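Mundholm gripper fault

The Mundholm gripper fault was a recurring failure in the tabletop handling robots used at the Mundholm test hall, operated by the automation firm Roltden. Over one summer the robots repeatedly closed their fingers harder than commanded, crushing or throwing the household goods they were meant to move. One person was slightly hurt. The cause was a worn cable combined with a software setting that hid the loss of signal.

Background

Roltden opened the Mundholm hall to test arms for packing and tidying work. The arms were bought from an outside supplier, but the two-fingered grippers were made by Grudent, a smaller company. Each finger carried a force sensor under a soft pad. The sensor told the controller how hard the finger was pressing, and the controller eased off when the limit for that item was reached.

The hall had 14 work tables. Goods were changed often so that the robots did not become used to one set of shapes. Stationery, packets of tissues, snack canisters and small boxed items were all in regular use, along with mobile phones that had been taken out of service. Thin-walled plastic and soft packaging were regarded as the hardest to handle, as the gap between a firm hold and a damaging one was small.

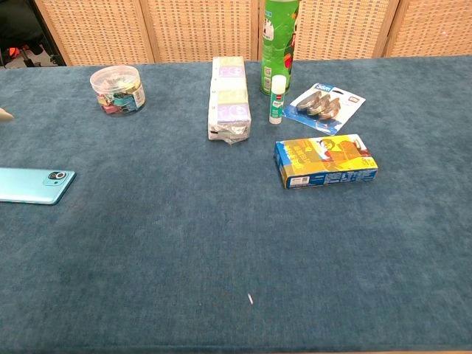 Cloth coverings had been put on some of the tables early in the project. They cut down reflections and stopped round items from rolling, but they also made it harder to tell when a finger had touched the surface. For some weeks the staff blamed the cloth for the first signs of trouble.

First reports

The earliest entry in the fault log was made in July by Filipa Carvalho, a test operator, who noted that a gripper had flattened a carton after lifting it correctly several times. The arm was restarted and the fault did not come back that day. Similar entries followed from other tables. Most were marked as operator error or as poor placing of the goods, and no one compared them.

Later in the same month a gripper closed on a plastic jar with enough force to crack the wall. A piece struck Kári Holst, a technician standing at the next table, and cut his forearm. He was treated on site. Work on that table was stopped, but the others were kept running until the following morning, a decision that was later criticised.

Investigation

Roltden asked the engineering consultancy Þórarinsdóttir to look into the matter. The work was led by Kolbrún Riis, with Lise Simard examining the control software. They collected 36 log entries that described too much grip force, of which 30 came from arms that had been fitted with a longer wrist cable.

The longer cable had been introduced to let the arms reach the far side of the tables. At full wrist rotation it rubbed against the edge of a metal bracket. Over time the outer cover wore through and one of the sensor wires began to lose contact, but only when the wrist was turned. With the wrist straight the sensor worked normally, and so the daily check, always carried out with the arm at rest, found nothing wrong.

Simard found that the software made matters worse. When a force reading was missing, the controller kept using the last good value instead of stopping. If the wire lost contact before the fingers touched an item, that value was close to zero. The controller took this to mean that the fingers were still open and went on closing them until the motor reached its own upper limit.

Grudent said that its manual told users to treat a missing reading as a fault. Roltden accepted this, but said that the setting had been left at the value supplied with the gripper – a point on which the two companies never fully agreed.

Changes made

The report was issued on Fri 17 November. It made 18 recommendations, and Roltden adopted all but one. The bracket edge was rounded and covered, the cable was given a fixed loop, and the daily check was changed to include a full turn of the wrist under light load. The controller now stops the arm if two readings in a row are missing.

The recommendation turned down was for a closed guard at every table. Preben Ragnarsson, the hall manager, argued that the goods had to be changed by hand too often for this to be practical. Low clear screens were fitted between neighbouring tables, and eye protection became compulsory while any arm was powered.

Grudent later changed the supplied setting on new grippers so that a lost signal causes a stop. Units already sold were not recalled, although owners were sent a notice explaining how to alter the setting themselves.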